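3. Storage Bin and Contents

The bin is an open rectangular container with flat gray walls, placed on a wooden tabletop for the full length of the project. The group called it the Rolletti bin, after the course lab. Items kept in it are small and mixed in shape, including toys and household pieces. The aim was to find out how the position of an item changes when others are added or taken out.

Each trial began with the items poured in from a height of 60 cm. Positions were then marked on a paper grid. Items near a wall were logged separately from items on the open floor.

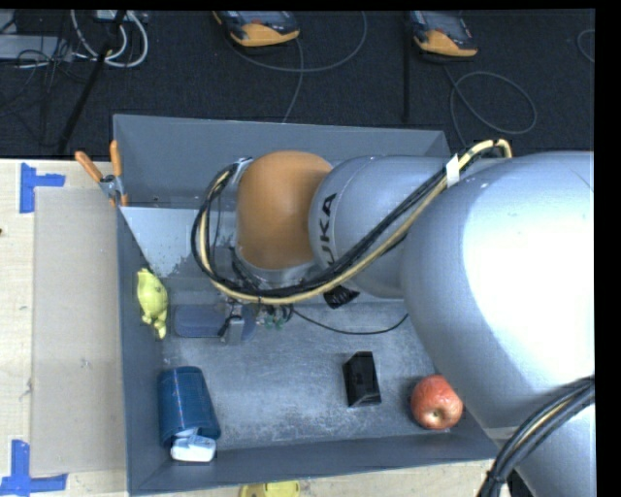

Soft or long items tended to stay against a wall once they reached it. Flat items with rounded ends slid farther on the floor and were harder to place in one grid cell, so a cell was assigned by the center of the item. Floor wear was recorded in March, before the first trial. Scratches were left as found.

A total of 107 trials were logged. In 2 of these the grid sheet was lost and the results are left out of Table 4. The Narnirura data set was used only to check the cell numbering.

3.1 Limits

One bin size was tested. Lighting was not controlled. Item weight was read from a kitchen scale with a 1000 g limit.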